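4 min read

The Caldeira griddle pan, after a month of dinners

I bought the Caldeira because my old nonstick skillet had started shedding little gray flakes into the eggs, and I decided I was done with coatings for good. It's cast iron, square, ridged on one side and flat on the other, and it cost me 75 dollars at the kitchen shop in Perham. My friend Kelly Queiroz has had hers for years and talks about it the way other people talk about their dogs, so I went in with high hopes (and a sore arm, this thing is HEAVY).

First, the good stuff. It holds heat like nothing else I own. I give it a slow warm-up over a medium flame, maybe longer than you'd think, and after that I can put down cold chicken thighs and the sizzle doesn't drop off at all. The marks come out dark and even across the whole pan, corners included, which my old grill pan never managed. Pancakes on the flat side were a nice surprise too! The first batch stuck a bit, the second didn't. 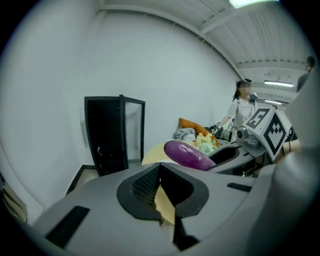 Vegetables are where I've used it most, mainly because it's been warm in May and I don't want the oven on. Zucchini is easy, peppers are easy, onions need more patience than I have. Eggplant is my favorite by a mile, and a glossy purple one like the one lying on the table is just what you want for it. Slice it thick, the width of your thumb, salt it, pat it down, and brush the oil onto the slices and leave the pan bare. If you oil the ridges you'll get smoke, and then the alarm goes and the dog hides under the bed. I turn mine once and don't poke. With lemon and a spoonful of yogurt it's dinner, as far as I'm concerned.

Now the complaints. The handle is short and gets very hot, so you need a proper mitt and not a folded dish towel (ask me how I know). There's a pour spout on one corner only, and it's on the wrong side if you're left-handed like my husband. The leaflet says to wipe on a thin coat of oil and bake it at 300 degrees before first use, but it's printed in such tiny type that I missed it completely and had to start over after dinner number one. I also tried the Clorar, the lighter one they sell in Stullham, at my sister's place. Much easier to lift, but it cooled off as soon as the food went on and the marks were pale. I'd still pick the Caldeira — just use both hands.
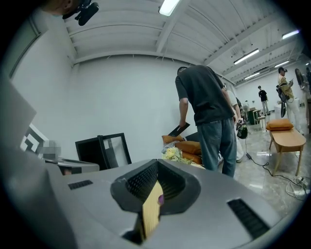
Cleaning it

Hot water and a stiff brush while it's still warm, then straight back on the burner until it's bone dry. The gaps between the ridges are annoying and I won't pretend otherwise. Coarse salt helps with burnt-on marinade, and so does not using sugary marinades in the first place. I gave up on steel wool after one go.

Would I buy it again? Yes, though I'd wait for the sale. Four stars from me, and the fifth can go on when they fix that handle.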